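Notes from the housing desk: the Trondness assessments are in

The new property assessments for Trondness landed in February, and I've been poking through them at the kitchen table ever since. I love this stuff. If you own anything on the hill you already have your letter, and if you rent, stick with me, you're in here too.

The big surprise is Stekham Court. It's a plain block by the bus loop with 75 apartments, no view to speak of, and an elevator everyone complains about. The assessed value still went up 9 percent! Gisano House, with the roof garden and the fancy lobby, hardly moved at all.

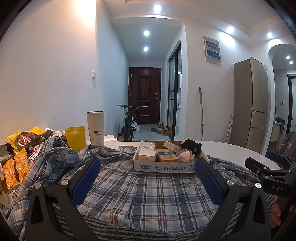 My own guess is that it comes down to size. Most of the units at Stekham Court are under 1,000 square feet, and small places are what people have been buying this year. Gisano House has the largest apartment in town — 1,517 square feet on the top floor — and it sat on the market all winter before the owners pulled it. Assessors look at sales, and there just weren't many big ones to look at.

Does a higher assessment mean a higher tax bill? Not always (I get this question every single year). The town sets the rate later in the spring, and if values rise everywhere the rate can come down a bit. But if your building jumped and your neighbor's didn't, you'll probably be paying a larger share.
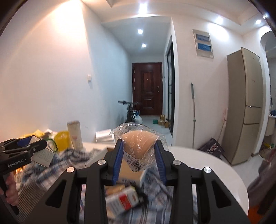 Romana Holub wrote in to say that her building on Ene Street was assessed as if the top floor had been finished, when it's still bare studs up there. She called the office, got a form, and was told to send floor plans along with it. Her advice is to check the square footage line before anything else on the page.

Good tip, and I went and checked mine right away. They have me down for a second bathroom. I wish! The form is two pages and you can drop it at the front counter until 4 p.m. — bring a copy for yourself, the machine in the hallway is out of toner again.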